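Drelgate Two-Arm Table: Set-up and Demonstration Guide

Section 6. Running the chess demonstration for visitors

Read this section before you promise anyone a show. The sales sheet says the table can "play chess with your guests." It can place pieces on squares. Whether that counts as playing is for your guests to decide, and in our experience at the Nironley open day most of them decided within 2 minutes.

6.1 Before the doors open

1. Switch on the table at least 30 minutes ahead. The joints drift while they warm up, whatever the quick-start card claims.

2. Set the board square to the base rail, then run Board Find from the Ziron menu. If the program reports a match on the first try, run it again. A match on the first try has been wrong often enough that we no longer trust it.

3. Set the arm speed to 50 percent. Full speed looks better and knocks over pawns.

4. Choose which rank the arm will fill. Do the pawns first. They are short, and the gripper has to pass over them for the back rank.

Note: The back rank is the hard part. The king and queen go in the middle, between pieces that are already standing, and the fingers need room on both sides. Leave the two center squares for last.
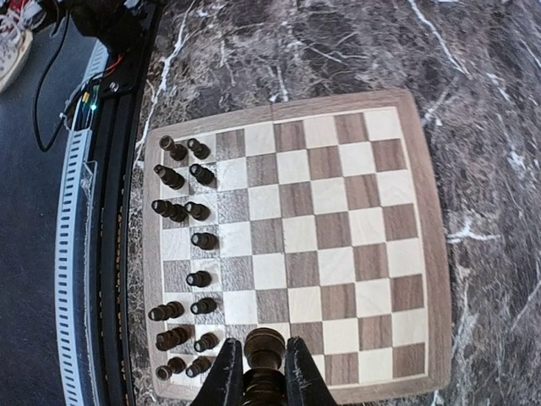
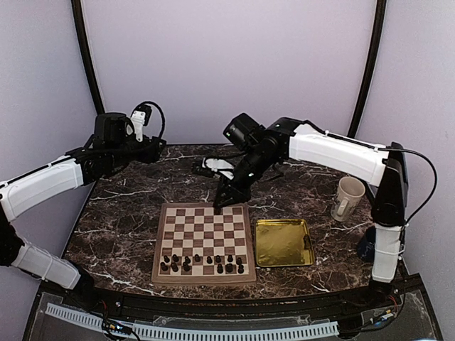

5. Do one full practice run with the same pieces you will use in front of people. A run with a different set tells you very little. Felt bases, worn bases and heavier kings all change how a piece lets go.

6. Save the run under a new name. Do not overwrite the factory run, even if yours is better.

6.2 During the demonstration

1. Ask visitors to stand behind the floor line before you press Start.

2. Say what is recorded and what is live. The order of the pieces is fixed in the program. Only the final few adjustments over the square come from the wrist camera. Visitors who work with machines will ask about this, and a vague answer goes over badly.

3. If a piece lands off center, leave it. Reaching in with the arms powered is not allowed, and a crooked bishop does no harm.

4. If a piece falls, press Pause, wait for both arms to stop, cut the power to the arms, and only then stand the piece up.

CAUTION: Pause does not remove power from the joints. The arms hold their position and can move again as soon as someone touches the screen.

CAUTION: Do not let a visitor hand a piece to the gripper. The Benavides grip pads are sold as finger-safe. We have not seen a test we would rely on, so treat them as if they were not.

6.3 What to tell people about results

The brochure gives a success rate of almost 80 percent for a full set of pieces. It does not say on which board, in what light, or how many tries were thrown out. Unless you have kept your own log, don't repeat the figure. If a visitor presses you, offer to run the demonstration again and let them watch.

Glare on a polished board is the most common cause of a bad placement. Turn off any lamp directly overhead before you start changing settings. If placements are still off, go back to step 2 of 6.1.

6.4 Closing down

1. Send both arms to Rest and wait for the tone.

2. Cut the power to the arms, then close the program. Doing it the other way around loses the log.

3. Put the pieces away by hand. There is a Clear Board routine in the menu. It is slow, and it is not covered in this guide.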